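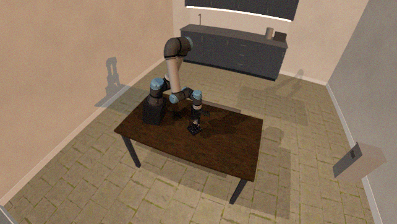 Thibodeau votes Monday on its first robot arm

I spent a good chunk of last night in the back row at the Thibodeau makerspace budget meeting, and for once I'm glad I stayed past the coffee. The members are going to vote Monday on whether to buy a robot arm for the small-parts bench, and it looks like they might say yes!

Maëlle Landry has been pushing for this since January. Her pitch is pretty simple: before anybody spends a dime on hardware, build the room on a computer, put an arm on a table in it, and see what the thing can reach. So that's what she's been doing in the evenings, moving the table a little, running a pick, moving it again. She says she's done 2,111 simulated picks so far (she keeps a spreadsheet, and yes, she showed us the spreadsheet).

I asked her if a pick in a simulation tells you anything about a pick on a real bench. "It tells me where not to bolt it down," she said. Her first plan had the arm in the middle of the table, and she dropped it after a week. Mounting it at one end leaves more clear tabletop for trays, and she'd like to keep it that way.

Now the money. The group has set aside $4,000, and that has to cover everything, including the stuff people forget, like a stand, a spare set of fingertips, shipping and an emergency stop button you can hit with your elbow. Two quotes are in. Rositz wants nearly all of the budget for a new arm with a gripper included. Zisier has a refurbished one for quite a bit less, but the gripper is extra and the warranty is short. I'd lean refurbished myself, but I also drive a car with a door that doesn't open, so take that for what it's worth.

Gülizar Dağdelen, who runs the Saturday repair classes, isn't sold yet. She wants to know who's going to teach people to use it, and she wants training hours written into the budget before the vote. She also asked about power at the bench, which already trips the breaker when the heat gun and the kettle are on together. Fair point, I've been there when it happened. An electrician is supposed to look at it this week.

There was some back and forth about renting first. Ilach will lend out an arm for $100 a day with a 2-day minimum, and a few people liked the idea of trying one over a weekend. Landry said she's fine with that as long as the rental doesn't eat into the main fund, and the room seemed okay with passing a hat for it.

The vote is at 7 p.m. in the upstairs room and you have to be a paid-up member to raise your hand, though anyone can come and listen. Both quotes are pinned up by the front desk if you want to read the fine print before then. Bring your own chair if you've got a folding one, we ran out last night.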